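Asilis Flexible Hose and Coupling Set
Wollska Workshop Supply, Hoses and Fittings

The Asilis set is intended for training rooms and light assembly benches where short lengths of flexible hose are joined, taken apart and joined again. Each set contains gray hose sections and a white coupling. Sections may also be ordered separately.
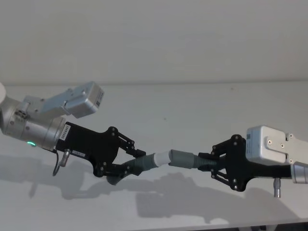 To make a joint, hold one section in each hand and bring the ends together at the coupling. Push straight and do not twist. Ribbed hose should be held close to the end being joined, as it bends readily when gripped farther back.

Item number: 44
Sections per carton: 30
Minimum order for separate sections: 200

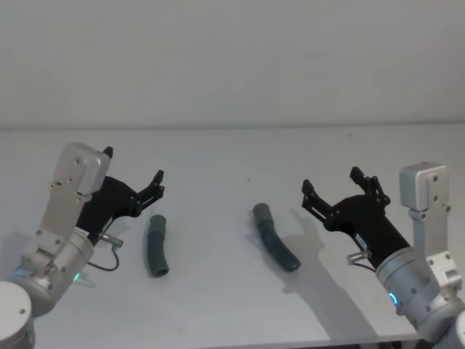

Sections should be laid flat on a clean, level surface before use and checked for splits or flattened areas. A damaged section should be set aside and replaced. It may not be repaired with tape or adhesive.

Storage
Keep sections in the carton supplied, away from direct sunlight and heaters. Do not hang them from hooks or place heavy items on top of them. 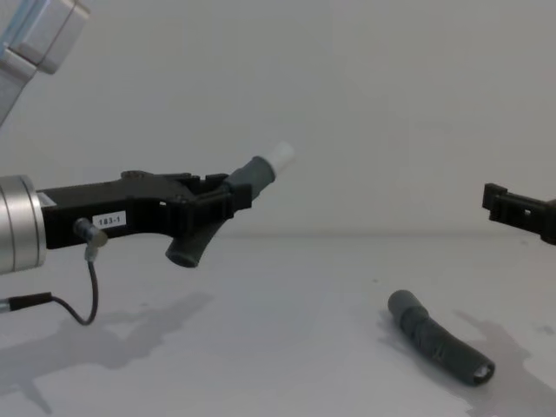
Cleaning
Wipe with a damp cloth and mild soap. Allow to dry fully before returning to the carton. Solvents and oil-based cleaners must not be used.

Ordering
Orders are accepted from schools, training centers and registered workshops. Written requests should be addressed to Urszula Wilczyńska, Customer Accounts. 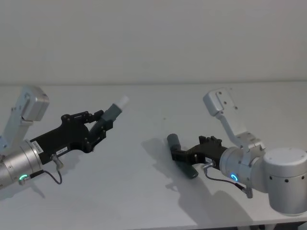

Unused sections may be returned in their original carton. Questions concerning fit or replacement couplings are handled by Bartosz Żak, Technical Office.

Page last revised Tuesday, August 27, 2019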